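Informe de avance al Fondo Vitus
Proyecto: Taller de robótica Rahimi, centro de Plamdale
Fecha: 08/04/2019

Durante el trimestre se mantuvieron 4 grupos de alumnos y se impartieron más de 200 horas de taller. El trabajo se centró en la manipulación de objetos de mesa -- vajilla, alimentos de juguete y artículos de limpieza -- con vistas al certamen de Brekgate. 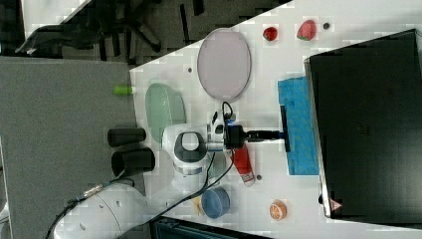

Figura 1. Brazo robótico con la pinza junto a una esponja azul, sobre la mesa de trabajo.

Se han registrado 358 ensayos. El agarre de piezas pequeñas sigue por debajo de lo previsto, por lo que se solicita prorrogar hasta septiembre la partida de material fungible. Quedan pendientes 3 entregables: la memoria técnica, el código documentado y la guía docente.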